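Cleaning an Office Chair: What's Worth Doing and What Isn't

Every spring the same advice goes around about desk chairs. Sprinkle baking soda, steam the seat, buy a special foam, finish with a fabric guard. I've owned the same chair through two apartments and I've tried most of it. A lot of it I wouldn't do again.

Start with the baking soda. You're told to leave it on a padded seat overnight and vacuum it up on Tuesday morning like nothing happened. Half of mine went down into the seam and kept coming back out as white dust on my pants. If the seat smells, a cloth wrung out in warm water with a drop of dish soap does more. Test it under the seat first and check the label, as some fabrics can't take water.

Foam cleaners I'd call overpriced soap. My neighbor Rizwan Mirani swears by one called Graltard and let me use up the end of his can. I did one side of the seat with that and the other with dish soap, and neither of us could pick out the foam side the next day. He still buys it.

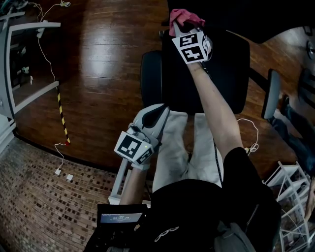

Dusting is the part people skip, and it's the one I'd keep if I had to drop everything else. Do it before anything wet touches the chair or you'll be pushing gray paste around. Black is the worst color for this; it shows every crumb and every bit of lint. I'd go from the top down, with the cloth on the tall black backrest first, then the padded seat, then the armrests. A pink cloth works as well as any "electrostatic" one at three times the price. Shake it outside when you're done, and skip the fabric softener when you wash it.

Casters are next. Tip the chair over on an old towel, pull the hair out with tweezers, and wipe the wheels. Some sites say to oil them. I did that once, with a Zestenby spray, and got greasy tracks across the hardwood that took me 2 evenings to get up. Dry wheels roll fine once the hair is out.

As for fabric guard, the can I looked at promised protection for 1,000 sittings. Who's counting? Coffee soaked into mine within a month.

Cracked vinyl can't be cleaned back to life, whatever the conditioner label says. Patch it or put a cover over it.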